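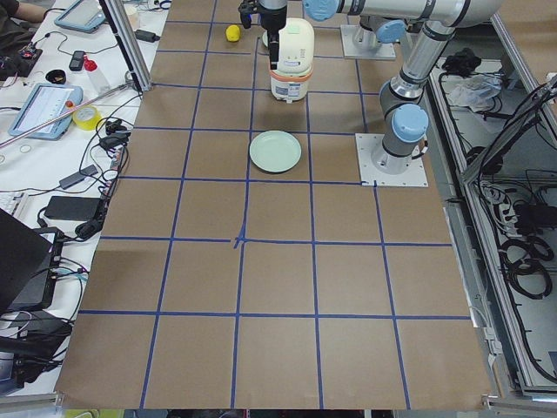

Bancada Porkow em configuração de dois braços, com superfície de papel kraft quadriculada a fita azul.

Bancada de manipulação Porkow
Referência 2942

A Porkow é uma bancada de manipulação para dois braços, pensada para montagem em casa ou em oficina partilhada. O conjunto fornece-se em kit, sem braços, e destina-se a quem já dispõe de pelo menos um manipulador de pequeno porte e precisa de uma superfície de trabalho repetível. A versão apresentada nesta página está montada na oficina partilhada de Rasville.

Superfície de trabalho

O tampo é coberto com papel kraft castanho, esticado e preso por baixo. Sobre o papel marca-se uma grelha de células aproximadamente quadradas com fita azul-escura, nos dois sentidos. A grelha serve para repor objetos em posições conhecidas entre ensaios e não substitui a calibração. Uma cruz de fita mais pequena, junto ao meio do tampo, assinala a origem. O papel é consumível: troca-se quando a fita começa a levantar fibras. A fita não deve ser reaproveitada.

O papel mate reduz os reflexos nas câmaras de teto. Tampos lacados ou em melamina brilhante não são recomendados sem cobertura.

Fixação dos braços

Cada base assenta numa placa quadrada branca, aparafusada nos quatro cantos. As placas ficam do mesmo lado do tampo, uma mais próxima do operador e outra mais afastada, de modo que os dois volumes de trabalho se sobreponham na zona central. O kit inclui 2 placas sem furação para a base; o padrão de furos do braço é aberto pelo utilizador com o gabarito Lò, vendido à parte.

Aperte os parafusos em cruz e volte a verificar o aperto após as primeiras horas de uso. Folga na placa traduz-se em erro na ponta da pinça, tanto maior quanto mais estendido estiver o braço.

Objetos de ensaio

O conjunto de objetos não está incluído. Na montagem de Rasville usam-se peças de cozinha: um recipiente cilíndrico branco com tampa verde-clara e faixa laranja, um prato raso verde-claro e uma peça amarela em forma de limão. A tampa do recipiente é a peça mais exigente do conjunto, por obrigar a uma aproximação vertical com os dedos da pinça virados para baixo. Convém começar pelo prato vazio.

Cablagem e bancada auxiliar

A eletrónica não vai sobre o tampo. Prevê-se uma bancada auxiliar encostada ao lado esquerdo para portátil, tablets e fontes de alimentação, com régua de tomadas ao longo da borda da mesa. À direita fica um compartimento rebaixado em perfil de alumínio, com uma segunda régua no interior, onde se recolhe o excesso de cabo. Deixe folga suficiente para o curso completo da primeira junta antes de prender seja o que for com abraçadeiras.

Características

Carga máxima distribuída no tampo: 400 N
Comprimento total do perfil fornecido: 1522 cm
Placas de montagem: 2, brancas, quatro fixações cada
Cobertura: rolo de papel kraft castanho
Marcação: fita azul-escura

Não incluído

Braços, pinças, controladores, réguas de tomadas, câmaras, bancada auxiliar e ferramenta.

Notas de montagem

A montagem faz-se com duas pessoas. Nivele a estrutura antes de esticar o papel. Instale primeiro a placa mais afastada; com o braço da frente no lugar, o acesso aos parafusos de trás fica limitado. O botão de paragem de emergência deve ficar ao alcance de quem opera, fora do volume dos braços.

O desenho da estrutura é de Fergus MacLeish, revisto em maio para admitir a segunda placa. Bancadas anteriores a essa revisão aceitam a segunda placa com o reforço Worenholm, aparafusado sob o tampo.

Peças de substituição: rolo de papel, fita azul, placa de montagem avulsa, reforço Worenholm.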